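发件人：吕子涵
收件人：cell-maint 列表
日期：12/21/25
主题：Re: [cell-maint] 料箱工位 KUKA 臂末端线缆走向，换扎带后是否要重新标定

> 傅淑芬 写道：
>
> 各位好，
> 昨晚例行检查时记录到两次力矩偏差报警，都出现在末端轴转到负向极限附近的时候，其余位置正常。控制器日志里报警前的循环计数是 2,164，上一次动线缆时是 1,523。
> 我怀疑是黄色线缆的余量不够，转到那一侧被拉紧了。想问两点：
> 一、能不能只松开线段中间那根扎带，不动上面的绑带？
> 二、松完以后工具负载参数要不要重新测？
> Zeyu 说以前 Kililden 那台遇到过类似情况，但我没找到当时的记录。

淑芬，你好：

先答第一点。可以只松中间那根，但顺序要注意。上臂绑带是整束线的固定点，它不动，下面的弧长就由中间和弧底两根扎带分配。只松中间一根，余量会往弧底跑，环变大，下垂也变大。料箱壁不高的工位没有影响，我们这个工位工具要伸进箱内，环底如果再低，抓取靠箱壁的物件时会先碰到箱沿。

建议的做法：
1. 切到 T1，手动把末端轴转到报警的那个角度，停住，按急停，挂牌。
2. 用手拨一下弧底，确认黄线和黑色线束哪一根先吃力。两者要分开判断，不要一起拉。
3. 剪中间扎带，从绑带一侧往下送线，每次送 7 mm，送完重新扎上，扎带头朝外。
4. 复位，T1 低速走完负向和正向极限各一遍，看环底与箱沿的间隙。
5. 末端那些细线单独检查，不要跟主线束扎在一起。 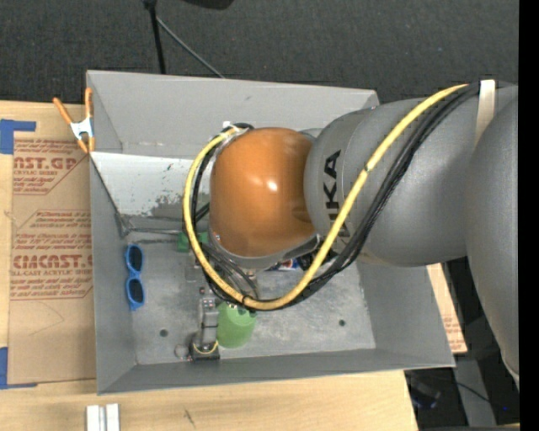 料箱工位，工具在箱内时的线缆走向：黄线与黑色线束斜过臂身，在橙色关节壳下方成环。

环的左侧上行段靠近橙色壳体，那里的线端固定点也要看。Trollari 的旧作业指导书里只写了检查弧底，漏掉了这一处。线端如果在固定点下面转了方向，余量再多也会在同一个角度报警，症状和你描述的一样。

第二点，负载参数。只调线缆余量、不换工具、不改线束重量的，不需要重测质量和重心。但是零力基准要重新取，取的时候工具必须悬空，不能碰到箱里的任何物件，也不要靠着箱壁。上次 Huguette 在夹爪贴着一个杯子的时候取了基准，后来整批数据的横向力都带偏置，编号 234 的工单就是这么来的。

关于 Kililden 那台：记录在 Albers 移交的旧目录里，没有迁到新系统。那次的原因是上臂绑带扎得太紧，线在绑带下不能滑动，和我们的情况不完全一样。不过处理完以后他们也只取了零力基准，没有重新标定工具坐标系，后续没有再报。

另外两件事：

料箱边沿的弹簧夹，调线之前先确认夹紧，箱子移位会让第 4 步的间隙结果没有意义。

备用扎带请用原规格的宽度，窄的那种在 Serneo 的工位上试过，边缘会压进线皮，不要再领。

调完请把新的循环计数和报警角度回到这个主题下，我把检查周期一并改掉。如果第 4 步之后仍然报警，先别继续送线，把力矩曲线导出来发给 Rostislav 和我。

吕子涵

_______________________________________________
cell-maint 邮件列表
退订请发空邮件至列表管理地址，主题写 unsubscribe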